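Swapping the fingers on the Paltard 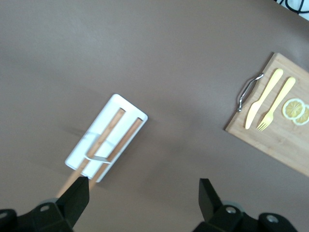

Wrist camera view, sticks in the white holder, cutlery on the board.

The Totier fingers went on in September and I've now done 200 picks with them. They hold the wooden sticks well. The plastic fork is harder — it lies so flat that the tips touch the board first. I had the closing force at 444 on the Chiu controller and dropped it to 5 per cent under that, which helped a bit with the knife but made no odds to the fork.

Lemon slices are still to do. I'll try the softer Dikosgate pads on those next.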